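Pre-Purchase Inspection Checklist: Two-Arm Bench Cells
Multthorpe site, with comments for the August budget round

Welcome, and thank you for taking this on. The sheet below is the one we used when we went to look at the Cundton cell, and I've left my comments in so that whoever goes to see the Fivthorpe unit has something to lean on. Please mark every line OK, FIX or ASK, and write as much as you like in the margins. I'd much sooner read too many notes than try to guess what a lone check mark meant three weeks later.

Part 1. Before you travel

1.1 Quote in hand, with arms, enclosure, controller boards and freight on separate lines. OK
Comment: The first quote from Vlček rolled everything into a single price. They were very gracious about splitting it up once we asked, so do ask.

1.2 Spare parts list with lead times. ASK
Comment: Gripper fingers are on the list, but the wrist assembly isn't. I'd like a price for one before we sign anything.

1.3 Bench height and floor space at our end. OK
Comment: The bay by the loading door is 174 inches long and the cell fits with room to walk past it. The other bay is 153 inches, and it would fit there too, although the door of the tool cabinet would then open into the operator's back, and I don't think any of us want that.

Part 2. Mounting and frame

2.1 Arms bolted to the rail, no movement when pushed by hand with power off. OK
Comment: Lean on each one gently, from the side and then from the front. You aren't trying to win.

2.2 Corner posts straight and tight at top and bottom. OK

2.3 Wall panels fixed, no lifted edges. OK
Comment: Run a hand along the joins. Panels are cheap to replace, so a loose one is a reason to write FIX and carry on with the visit.

2.4 Work surface sound and flat. OK
Comment: Wear on the surface doesn't bother me and shouldn't move the price much either way. A warped board would, so please bring the long straightedge. 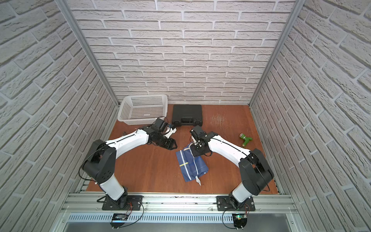

Part 3. Wiring and electronics

Most of my worry with a cell of this kind, and most of the money we might have to spend after delivery, is in the wiring, so please be slow and fussy in this part. A cable that rubs will go on rubbing until it fails, and then we're paying for a service call on top of a cable. Look at how the wires come up from the two boards at the front, below the mounting plates, because they loop out in the open on their way to the arms and a sleeve or a tote could catch them. I've put a front cover on the budget for that reason - a plain bent sheet with slots to match the vent would do nicely. Follow the cable along each forearm as well, all the way to the wrist.

3.1 Cables clipped along the forearm, slack at each joint. OK

3.2 Connectors seated at both boards. OK

3.3 Front cover over boards and wire loops. FIX
Comment: Our cost, unless Vlček will include it. I've asked nicely and will ask again.

3.4 Vent clear, nothing stored against it. OK

3.5 Loose cable ends on the work surface traced or removed. ASK
Comment: Find out where each one goes before anyone unplugs or tapes it.

Part 4. Guarding and stops

4.1 Emergency stop within reach of the operator's normal position. ASK
Comment: We need 2 stops for our layout, one at each end of the bench. The quote has one. Please settle this early, as it changes the electrical work.

4.2 Barrier or light curtain across the open side. ASK
Comment: This is the largest single extra on our plan, and I would rather put off the second set of grippers than go without it.

4.3 Arms hold or lower safely when power is cut. ASK
Comment: Have the seller show you, with everybody standing back.

Part 5. Trial items

5.1 Bring the sort of things we really handle. OK
Comment: Folded cloth belongs on every trial, along with a basket, a hard case with a handle and something small and awkward. Cloth is what our packing people will be giving it all day, and a cell that only manages boxes is the wrong purchase for us, however good the price.

5.2 Fingers inspected for wear and alignment. OK

5.3 Reach checked at the back corners and along both side walls. ASK
Comment: Do this with each arm in turn, and then with the two working close together near the middle. Write down where they have to wait for each other.

Part 6. Money lines to carry over

Front cover: carry over, small.
Second emergency stop: carry over, get a price from our electrician.
Barrier or light curtain: carry over, do not trim.
Spare wrist: carry over once priced.
Second set of grippers: hold until next year if we must.

Please leave the finished sheet in the tray outside the planning office by 4 p.m. on the day you get back - and if you run out of room, staple on another page.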